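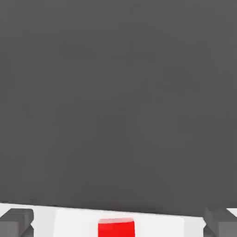 **Ticket:** Paperback interior, chapter openers wrong in print file
**Opened by:** Celeste Veloso (author)
**Assigned to:** Bernardo Mendes, Bulero author support
**Book:** *The Wokholm Ferry*, paperback, second upload
**Status:** Closed, with one grumble outstanding

---

**Celeste, 8:40 a.m.**

Hello. My novel has 31 chapters and, according to your previewer, nine of them now begin on the last line of the chapter before. Chapter 12 starts directly under a funeral. The reader gets the coffin, a blank half inch, and then a man cheerfully ordering eggs. I spent two years on that transition and the eggs were supposed to be on the next page.

The ebook is fine. The file on my computer is fine. I uploaded it in Leka's export format, as your help page suggests, and I have changed nothing since the first upload except the dedication, where I took out my cousin.

Please advise. I have a reading in November and would like to have a book to read from.

**Bernardo, 9:25 a.m.**

Hi Celeste, sorry about the eggs. Could you send:

- the Leka project file (the whole thing, not the export)
- the print file you got from us
- the chapter numbers that are wrong

Also, which trim size did you pick? The two uploads on your account have different ones.

**Celeste, 9:50 a.m.**

Files attached. Bad chapters: 4, 7, 12, 13, 18, 21, 22, 27, 30.

I did not knowingly pick two trim sizes. I picked the one that looked like a novel. If there was a second menu I may have clicked past it in a spirit of optimism.

**Bernardo, 11:10 a.m.**

Thanks. Notes so far, for you and for whoever picks this up if I go to lunch.

1. Opened the project in Leka. All chapters show a page break before the title. Looks right on screen.
2. Exported again with default settings. Same nine chapters broken.
3. Changed the trim size back to match the first upload. Same nine chapters broken, and the page count went up, so trim size is innocent of this one. You do still need to settle on one before the cover gets made.
4. Made a new empty project, pasted chapter 12 in as plain text, put the title style on by hand, exported. Starts on a fresh page, eggs and all.

So something is riding along with the text of those chapters. Did they come from somewhere else? An older draft, a different program, a friend?

**Celeste, 11:32 a.m.**

All three. I wrote the first draft in Drundonach, before it stopped opening on my computer. Then my writing group had it. Hélder Salgado in particular had it for a whole summer, and he is a generous reader who cannot see a chapter without moving it somewhere. The nine might be the ones he moved. I will ask, though he will take it as praise.

**Celeste, 12:15 p.m.**

He took it as praise. He says he moved "a handful" and that the book was better for it. Pressed for numbers, he gave me 4, 7, 12, 13, 18, 21, 22 and 27. He denies 30.

**Bernardo, 1:40 p.m.**

That helps a lot. When you paste a chapter out of a shared document, the title can arrive looking like a chapter title while being, underneath, ordinary text that somebody made large and bold. Leka puts a break in front of it on screen. The print export only looks at the style name, finds "Body," and carries on down the page.

Could you try this on chapter 4 and tell me what you get?

1. Click in the title line.
2. Look at the style box, top left. Ignore how the title looks.
3. If it says Body, clear the formatting on that line.
4. Set the style to Chapter Title.
5. Export chapter 4 with the end of chapter 3, just those pages.

**Celeste, 2:05 p.m.**

It says Body. It has been calling itself Body this entire time, in small gray letters, where I never look.

I cleared it, set it, exported it. Chapter 4 now starts on its own page. It also starts in a different typeface from the other chapters, something with little curls on it. Is that mine?

**Bernardo, 2:20 p.m.**

The curls are in your Chapter Title style, in the copy of the template that was saved with the second upload. Did you maybe try out a theme and undo it?

**Celeste, 2:31 p.m.**

I tried out a theme called Heirloom for perhaps a minute. I did undo it. I thought I undid it.

**Bernardo, 2:44 p.m.**

Undo brings back the text but leaves the theme's title style sitting there. We have had this reported before. Go to Template, then Reset Title Styles. It will ask whether you're sure in a way that sounds like it wants to delete your novel. It only resets the styles, but please save a copy first under another name anyway.

**Celeste, 3:18 p.m.**

Saved a copy. Reset the styles. No curls. I have been through all the Hélder chapters and they behave.

Chapter 30 does not. The style box says Chapter Title, properly, and it still begins at the foot of page 289, under the storm.

**Bernardo, 4:02 p.m.**

Looked at 30 on its own. The title is fine. The trouble is at the end of 29, where there's a "keep with next" setting on the final paragraph. It's telling the export that the last line of 29 must never be parted from whatever follows, and what follows is chapter 30. The export should let the page break win. It doesn't, and I've passed that along to Yevdokiia Harasym on the layout side with your file attached (only those two chapters).

For now: click in the last paragraph of 29, open Paragraph, untick Keep With Next.

**Celeste, 4:15 p.m.**

Unticked. Chapter 30 has its own page.

I know where that came from, too. I once had the last line of 29 and a little row of stars stuck together so the stars wouldn't wander off. Then my editor, Ermelinda Esteves, cut the stars. She wrote "no stars" in the margin, and underlined it. The stars went and the instruction stayed, still holding hands with nothing. So Hélder was telling the truth about 30 and I suppose I must let him know.

**Yevdokiia, 4:50 p.m.**

Hi both, layout here. Confirmed with the file Bernardo sent: a page break before a chapter title is ignored when the paragraph before it is set to keep with next. It's logged as a bug. I can't give a date for the fix. The previewer should also warn about titles in Body style, and I've added that as a separate request, which I will now go and argue for.

Celeste, on page 92 your running header still has the old title of the book. It's the only page I saw it on, but I was only flipping through.

**Celeste, 5:06 p.m.**

Page 92! It says *Salt and Other Errands*. That title was dropped two drafts ago, after my sister asked if it was a cookbook.

Found it. A section break was hiding in there with its own header. I've taken it out and gone through every page from front to back, which I had been avoiding because it means reading the thing.

**Bernardo, 5:30 p.m.**

New upload received, and I've checked it against your list. All chapter openers are on fresh pages, headers match throughout, trim size matches the first upload. You're clear to order a proof.

Summary for the log:

- Eight titles pasted in as Body text: cleared and restyled
- Leftover Heirloom title style: reset
- Keep With Next at the end of 29: removed by hand, bug logged with layout
- Stray section header on page 92: removed by author

Closing this. If you reply it reopens by itself.

**Celeste, 5:34 p.m.**

Thank you, both of you. You're the first people to have read the end of 29 who didn't ask me to change it.

My one grumble is about the help page. It says importing from a shared document is "seamless." I'd take that word out.

*Ticket reopened automatically.*

**Bernardo, 5:36 p.m.**

Passed on to the people who write the help page. Closing again.

**Celeste, 5:37 p.m.**

Thanks!

*Ticket reopened automatically.*

**Bernardo, 5:41 p.m.**

Closing.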